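Coltdale Allotment and Water Users Association
Minutes of the general meeting, 19th May

Chair: Martim Calado
Minutes: Simão Loureiro
Apologies: received from plots 14 and 31

1. Minutes of the previous meeting
Approved with one correction. Under item 4 the valve on the Azevedo branch was recorded as closed. It was open at the time of the reading.

2. Supply line, upper plots
M. Calado reported that static pressure at the top standpipe remains below the level needed to run two hoses at once. The pressure regulator at the road connection was inspected and the strainer cleaned. The reading did not change. The remaining section of old steel pipe between the road and the first junction is the likely restriction, and the bore is expected to be heavily scaled.

Two options were discussed:
a) Replace 70 meters of steel pipe with polyethylene, same route.
b) Leave the steel in place and lay a new line along the east path, 115 meters.

Option b) is longer but keeps the existing supply running during the work. Plot holders along the east path asked for the trench to stay on the fence side. Agreed in principle, subject to a written quote from Rernuline. Option a) stays on file in case the quote is not acceptable.

3. Storage tank
The 1000 liter tank behind the tool store has a weep at the outlet fitting. S. Loureiro will drain it, replace the washer and refill. The float valve is to be checked at the same time. Plots 1 to 6 will be without tank water for the day - notice to go on the gate beforehand.

4. Watering hours
Proposal to limit hose use to before 9 a.m. and after 6 p.m. from the start of June. Discussion on whether drip lines on timers count as hose use. Decided that they do not, provided the timer is set to run at night. Carried, two against.

5. Meter readings
The main meter and the sum of the branch meters do not agree. Part of the difference is explained by the branches being read on different days. All meters will be read on one morning in future. Readings go to the secretary in cubic meters, with all digits, including the red ones.

6. Noticeboard and website
The Losville page still shows last year's plot plan. S. Loureiro to replace it. Old notices to be taken off the board at the lower gate.
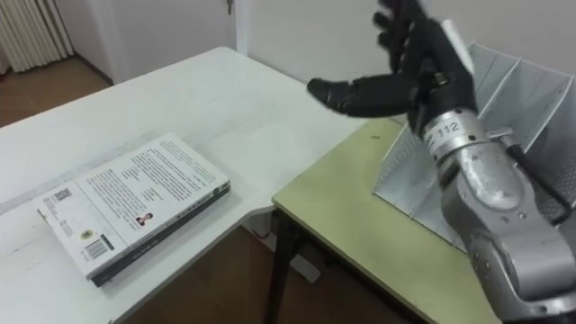

Metal arm with black hand, label 112; slotted rack behind.

7. Any other business
Compost bays: the left bay is full and closed to new material. Use the middle bay. No woody stems over finger thickness.
Gate code: changes at the end of the month. The new code is given in person only.
Plot 22: vacant, to be offered to the next name on the waiting list.

Actions
M. Calado - quote for option b), including trench reinstatement
S. Loureiro - tank washer, float valve, gate notice, plot plan
All branch holders - clear growth from around meter covers before the June reading

Next meeting: June, date to be posted at both gates.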